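Speaker notes, Golska meetup, Mon 13 January
Talk title: Teaching by Hand (when the hands are far away)

Slide 1. Say hi, check the mic, ask who has driven a robot before. If lots of hands go up, skip the joystick story and go straight to slide 3!

Slide 2. So, my day job at Senddale is showing robots how to do chores. I hold a pair of controller arms, the robot's arms copy me, and everything gets recorded. We did 1,145 runs between September and the holidays, and we kept 975 of them. (Somebody always asks about the rest. Mostly me bumping things, or getting halfway and forgetting which can I was supposed to pick up.)

Slide 3. The plant task. Two arms, a potted plant, a little rack of watering cans in different colors and sizes. Sounds easy, right? Ask the room how they'd grab a watering can. Everyone mimes the same thing, a fist around the handle, and then I get to tell them they've only got two fingers and can't feel a thing.
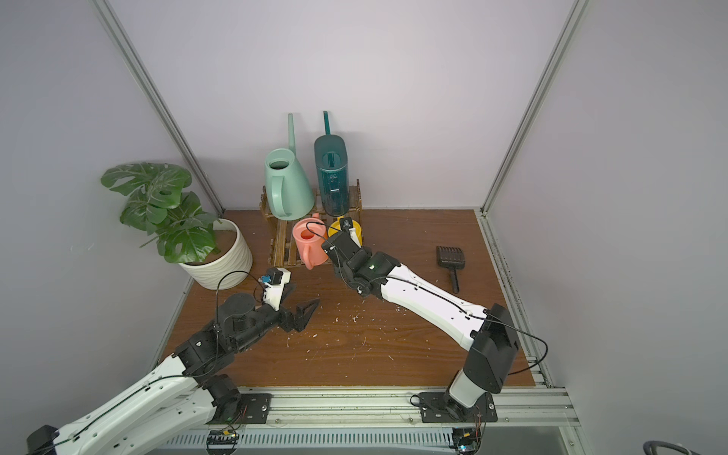 Slide 4. What I learned about my own driving. I was way too fast at the start. My first 100 runs look like I'm late for a bus, and the policy we trained on them was just as jumpy as I was. Now I slow down before contact, pause for a beat, then close. Play the clip twice, the second time at half speed, and keep quiet while it runs (I always talk over it).

Slide 5. Hand guiding versus remote. At the Bickerstaff lab we moved the arm around by grabbing it, and I loved that, you feel the weight of everything. But then your own arms are all over the camera view, and doing two arms at once is a real pain. Remote is weirder for the first afternoon and then your brain just gives in.

Slide 6. Mix it up! Swap the cans around, turn the handles, nudge the plant. If every run starts the same way the robot learns the spot and misses the can. Mention that Girkadard, our labeling tool, flags runs that look too alike.

Slide 7. Next goal is 2,000 kept runs, with more than one driver. Sign-up sheet is by the coffee. Leave ten minutes for questions and repeat each one into the mic.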